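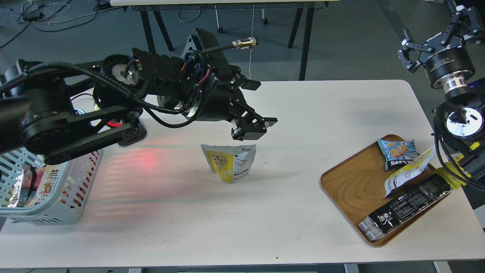
Step 3: Letter the whispers

Ghosts in a horror comic should talk quietly, so drop the lettering a size and leave plenty of white in the balloon. Wobbly outlines are fine - dripping ones belong on a pizza menu.

Step 4: Save your scare for the page turn

Put the reveal on a left-hand page and let the right-hand page before it do the creaking. Oluf Hedegaard put his on page 21, facing the build-up, and every reader saw the ghoul early.

Step 5: Export at 300 dpi and go to bed with the light on.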